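Talking buttons with Nermina Georgiou

I got to Nermina Georgiou's place just after three, with wet shoes and a bag of plums from the market, and she had the kettle on before I'd found a spot for my umbrella. I've wanted to interview her ever since I saw her coat at a wedding (green wool, six mismatched buttons down the front, and somehow you couldn't imagine it any other way). She mends clothes for a living, mostly other people's coats, and on the side she has built up a button collection that has its own little following.

"I hate the word collection," she told me, pouring. "A collection sits there. Mine go out the door on somebody's cardigan."

Fair enough! But she does keep a ledger, and the ledger says 2418, so I'm going to go on calling it a collection and she can write in and complain.

It started with her grandmother's tin, as these things do. Nermina was the grandchild who could be kept quiet with it. She'd tip it out on the rug and sort by color, then by number of holes, then by which ones would be friends. "The four-hole ones were very stuck up," she said. "I still feel that way about them a bit. A two-hole button is relaxed. It'll sit where you put it."

I asked when it turned into work and she had to think. She'd been doing the books at Claltar, a company that supplied zippers and snaps to workwear makers, and people in the office found out she could sew. First it was hems, then linings, and then a man in sales named Ottar Dalen brought in his father's overcoat with one button missing and wanted it to match exactly.

"I looked for that button for three months," she said. "Brown horn, with a sort of milky streak. I wrote to shops and I went through every jar at every flea market. And when I found one that was close, Ottar held it up to the window and said no, the streak goes the wrong way. I wanted to throw him down the stairs."

So what did she do?

"I moved the buttons. I put the close one at the very bottom, where his hand would never go, and moved the bottom one up. He wore it for years."
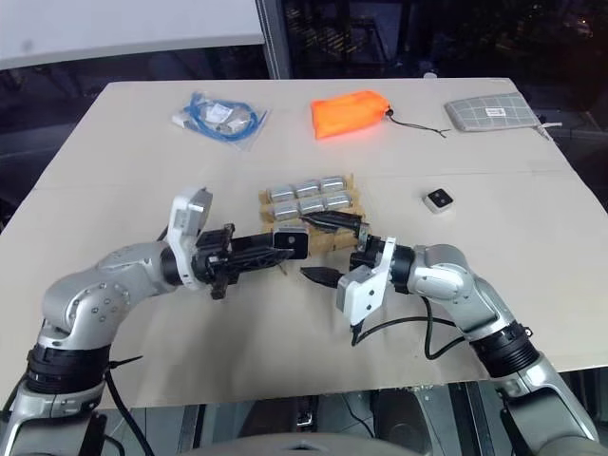
She told me that's still most of the trick, by the way. If you lose a button from the middle of a shirt, steal the one from the bottom, the one that gets tucked in, and put your odd one down there. I have done this twice since I talked to her and I feel like a genius both times I get dressed.

We got onto thread, which I thought would be a short subject. Nermina has strong feelings about thread. She uses a waxed cotton called Cluda for coats and won't touch anything stretchy, and she makes a shank on every coat button, even when the customer hasn't asked and won't notice. (A shank is the little stem of thread that holds the button up off the cloth. I had to ask.) She lays a matchstick across the top of the button, sews over it, slides it out, and then winds the slack around underneath.

"People pull the thread so tight," she said. "They think tight is strong. Then they try to close the coat and there's no room for the other layer, so they tug, and off it comes, and they bring it to me with a hole in the wool."

I confessed that this was exactly how I lost the button on my raincoat. She already had her hand out for it.

While she sewed, I asked about teachers. She learned the most from Mateja Todorova, who ran an alterations shop called Ulteo for years and let Nermina come in evenings and unpick things. Only unpick! For a whole winter she wasn't allowed a needle. "Mateja said you can't put a coat together until you've seen how somebody else did it badly. I was 56 when I started there, so I wasn't exactly a girl apprentice. I sat with my little blade and I was so happy."

Did she ever get a compliment out of her?

"Once. She looked at a buttonhole of mine and said, 'Well, it's open.'"

Her favorite button, since I know you'll want to hear, is a blue glass one that came home from Lagos in a cousin's pocket. It has a chip on the rim and she's never sewn it on anything. I said that sounded suspiciously like collecting. She bit off the thread, handed me back my coat, and told me to eat a plum.

My button has a shank now. I keep pushing it with my thumb on the bus to feel it give.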